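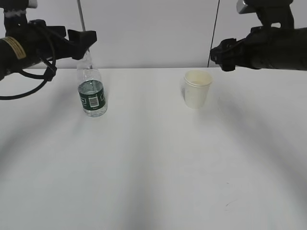 Put the tap back in the meeting room

Most offices I visit have the same habit. Before a meeting, somebody sets out plastic bottles of water, one for each chair, often with a stack of paper cups beside them. People open a bottle, drink a third of it, and leave. The rest goes down the sink if the bottle is lucky enough to be noticed, and into the bin if it is not.

I think this should stop, and I think it can stop without much trouble. A jug and a set of ordinary glasses will do the same work. They did it for years before bottled water became the thing you offer a guest.

The usual case for the bottle is convenience. It comes with a lid, so it does not spill on the papers. It needs no washing. It can be ordered with the stationery. All of that is true, and I do not want to pretend that a jug looks after itself. Someone has to fill it, carry it and rinse it afterwards. But the bottle has its own chores, and we have stopped seeing them. It has to be delivered, stored, chilled by those who insist on it, handed out, collected, emptied and crushed. In the building in Trirkell where I worked until last summer, the bottles took up most of a cupboard that was meant for coats.

That office bought nearly 3,000 bottles a year. It had one kitchen, a good tap, and a dishwasher that was run half empty every evening. When I asked why we bought the water, I was told that visitors expected it. I had been a visitor in plenty of places by then and had never expected anything except a drink.

The cup is the stranger part of the arrangement. A bottle is already a thing you can drink from. Putting a paper cup next to it is a matter of manners, and I understand the manners, but it means two items thrown away for one drink. Many paper cups are also lined to keep the water in, so they do not always go in with the paper. Most people do not know which bin to use. They hesitate for a moment and then pick the nearest one.

There are places where I would leave the bottle alone. If the tap water is bad, or the pipes are being worked on, you need it. The same goes for a long drive in July, or a hall with no kitchen. A hospital ward has its own rules. My complaint is with the room that is twelve steps from a sink.

A small printing firm in Bronumberg made the change while I was doing some work there. They bought glasses from a Sivia catalogue, the plain straight kind that stack, and four lidded jugs. The whole order came to less than 300 bottles would have cost them. Two glasses were broken in the first month and then, as far as I know, no more. The man at the front desk grumbled about the washing up for a week or so. After that the glasses went in with the coffee mugs and the subject was dropped.

Some firms go the other way and buy a machine. Vainio, the café supplier near me, will rent you a cooler with its own filter and a tube of cups on the side. I have nothing against cold water, but the cups come in boxes of 1,000 and they go quickly. People take a new one each time they get up. If you must have the cooler, take the cups away and leave glasses by it.

I would also ask people to keep a bottle if they already have one. A plastic bottle that held water this morning will hold it this afternoon. Fill it up, put the cap on, and drink from it on the train. It is not meant to last for ever – wash it, and when it gets scuffed or starts to smell, let it go. Even a second use is better than what most of them get.

The change costs very little to try. Pick one room, put 6 glasses and a jug in it for a month, and keep the bottles in the cupboard for anyone who asks. I would be surprised if many people did. Guests drink what is put in front of them, and they will pour it themselves if the jug is within reach.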